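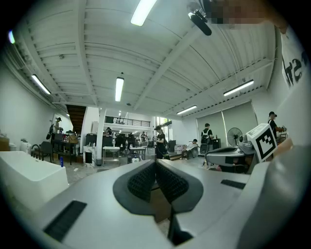
The Hostham countertop fair opens at nine in the morning, and by ten past the free tote bags are gone. I know this because I arrived at a quarter past.

I had gone with a purpose. Our kitchen is getting new counters in May, and after four months of looking at sample squares the size of a playing card I wanted to see stone by the yard. Hostham has 86 exhibitors in two halls, joined by a corridor that smells of pretzels. The program says 2,932 people came last year. I believe I stood behind most of them in the coffee line.

Hall A is slabs. They lean on steel frames like enormous library books, and you walk between them with your head tilted, trying to look like someone who has opinions on veining. At the Gondetti stand I met Estela Ulloa, who has sold granite for her whole working life and can spot a quartz buyer from across the room. She asked what I cooked. I said mostly eggs. She steered me away from the marble without another word, and I was grateful, and a little hurt.

Gondetti's prices are printed on the back of each tag, so you have to touch the thing to learn what it costs. The one I liked was 397 dollars a square foot. I put the tag back the way I found it.

Sebastián Espinoza gave the eleven o'clock talk on living with black counters, and it was the best half hour of the day. His position is that people buy black because it hides everything, then find out in the first week that it hides coffee and shows flour, dust, water spots and every fingerprint in the house. He has a black counter himself. He describes it the way other men describe a boat.

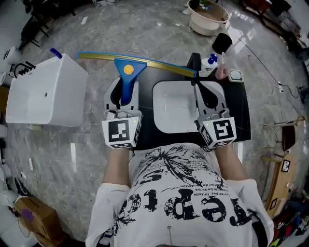

His advice was short. Use less soap than you think, since most of the haze people complain about is soap. Pull the water toward the sink while it's still water, and dry the strip behind the faucet by hand, where the hard water ring likes to start. A woman in the front row asked about vinegar, and he asked what her counter was made of, and she said she didn't know, and he sat down for a moment.

Hall B is where the sinks live. Iltidel had a whole wall of undermounts, all of them handsome and all of them deeper than my arms are long. Domínguez makes edges, only edges, and will talk to you about a bullnose until you have to invent a train. I took their brochure, which has 2 pages on bevels and a fold-out on something called a waterfall end. We can't afford a waterfall end. I read the fold-out over lunch anyway.

Parking was twelve dollars, cash, in a field. Lunch was a sandwich I'd rather not go into. I went back to Estela before closing and ordered the honed gray, and she said she'd had it written down since the eggs.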